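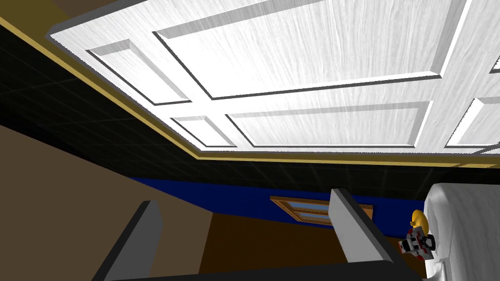

Wrist view in the simulator, tilted up, with both fingers showing.

Home Setup Scenes Replay Help

15 April 2020
By Marleny Sotelo

4. Checking the wrist view before you record

I run this check every time I load a new room into Saltora, and I'd love it if you did too (it's quick, I promise!). Our grasp results were all over the place until Volkan Ateş and I started doing it.

1. Load the room and send the arm to its start pose.
2. Open the wrist view. Both gripper fingers should come up from the bottom, with the dark base between them.
3. Tilt the wrist up until the ceiling fills the top of the view. Look for panels that flicker or beams that vanish.
4. Find something small near the fingertips - the little yellow piece by the right finger is a good one - and make sure you can pick it out from whatever is behind it.
5. Set the wrist angle back to 70 and save.

Note: Bright ceilings throw off the auto exposure. I lock mine at 87 and leave it alone.

Caution: Don't swap the room in the middle of a batch. I did it once and had to toss 108 runs - ouch! Finish the batch, close it, then go on to section 5.

Back Next Contents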